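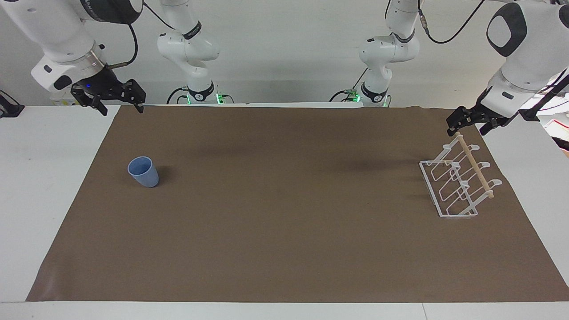

Fig. 14: Both arms over the mat, with the blue cup and the white dish rack set out.

Recording the cup task by hand

I use this one to teach new people, as it's short and you'll see your mistakes quickly! These steps assume you've already paired the Jitis hand controllers (page 30 if you haven't).

1. Check the light at the foot of each arm. I only start when both are green.
2. Put the cup upright on the left of the mat and the rack on the right, at a bit of an angle.
3. Open Sarley, pick "New demo" and squeeze both triggers to take hold of the arms.
4. Bring the right gripper down over the cup, close it gently and carry it across to the rack. Go slower than feels natural (I still rush this bit).
5. Let go, lift clear, then press Save.

Note: move the cup a little between demos. My first set had 189 with the cup in one spot and the arm was hopeless anywhere else. The set I use now has 306.

Caution: keep your own hands off the mat while the triggers are held. If a cable snags, release both triggers and free it before you carry on.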